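Nukstead has started shipping the Fludura, a sealed computer built for rail yards, quarries and other sites where dust and vibration wear out ordinary office hardware. The first 1,731 units left the plant in July, and a second production run of 2,000 is scheduled.

The Fludura has no fan. Heat moves through the case to fins along the top, and the connectors lock with a quarter turn. It runs on vehicle power or a wall supply, and buyers can pick one or two drive bays.

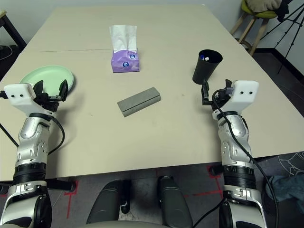

*Two-armed setup at a table with a pale green plate.*

Barreto, which fits out inspection trucks, is the largest customer so far. It has ordered 1,000 units and plans to put one in each truck cab – the older machines sat behind the seats and had to be pulled out for service.

"Our crews wanted something they could swap with gloves on," said Tanveer Mughal, who runs field equipment at Barreto. "The old mounting took four bolts and a long screwdriver. We tried the new bracket on a few trucks in the spring and kept it."

Nukstead changed the bracket twice during those trials. The final version is steel and comes in the box. Customers who bought the early aluminum one can trade it in at no charge.
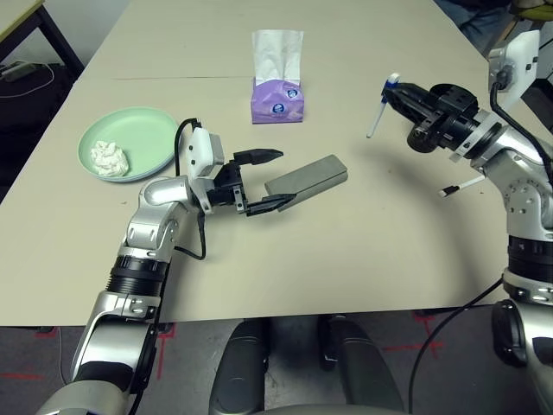
## Price and support

The base model costs $2,913 with one drive bay. Orders go through Eken, the distributor that already handles Nukstead's displays. Eken will also do repairs under the three-year warranty, and its phone desk opens at 7 a.m. on Monday for Fludura owners.

A version with a built-in cellular modem is in testing. Nukstead has not set a price for it.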